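Glass lid knob loosens after a few months – thread sealant or new screw?
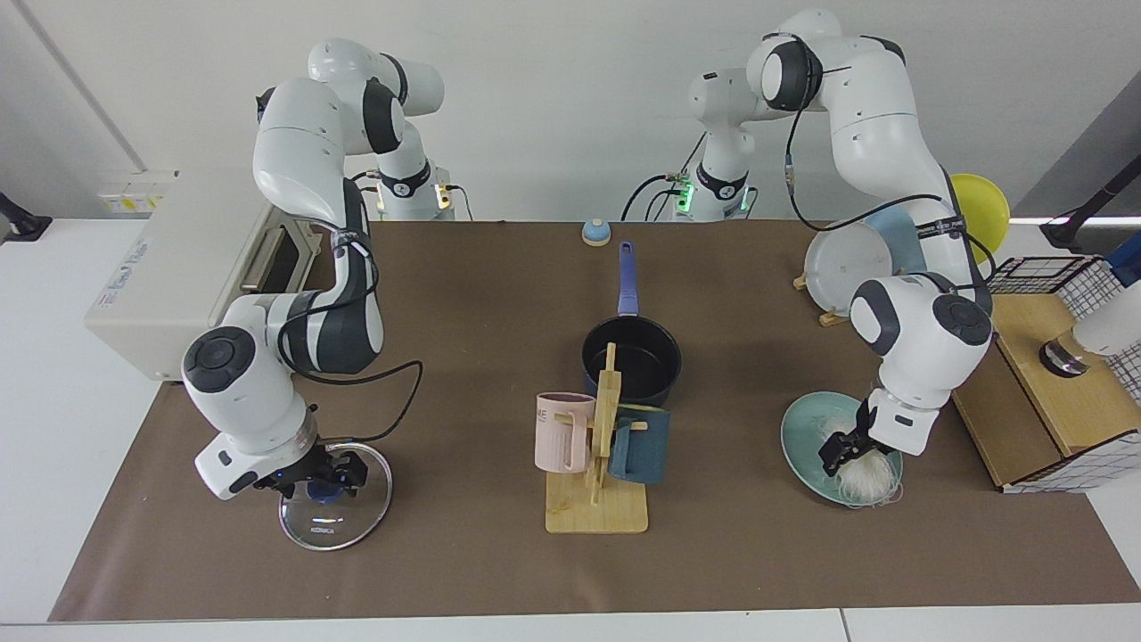

Glass lid, blue knob.

tannin_row
The knob on my stockpot lid works loose every 3 weeks or so. It's an Ekedine, 23 cm, single screw up through the hole with a rubber washer. I tighten it cold and it turns freely again by April. Has anyone used threadlocker on one of these?

pelmet88
Don't. Common threadlocker softens with heat and isn't rated for food contact. Replace the washer first. Silicone takes a compression set, so the screw loses preload with the threads still fine.

oxbow
Disagree on the washer. I changed mine twice on an Auer lid and it came loose both times. A stainless split washer under the screw head fixed it.

pelmet88
Split washer directly on glass? That puts a point load at the edge of the hole. Tempered glass doesn't forgive that.

oxbow
Not on the glass. Order is screw head, split washer, flat washer, silicone, glass. It has done 600 cycles in a canteen kitchen, no chips.

tannin_row
Does the longer stack leave enough thread in the knob?

oxbow
Depends on the insert. I went up one screw length. Check the hole depth before you order, or it bottoms out and feels tight when it isn't.

pelmet88
Fine with the flat washer in there. I'd still go hand tight plus a quarter turn – no more.

tannin_row
Ordered silicone washers and a longer screw from Pusasar. Will try the washer alone first.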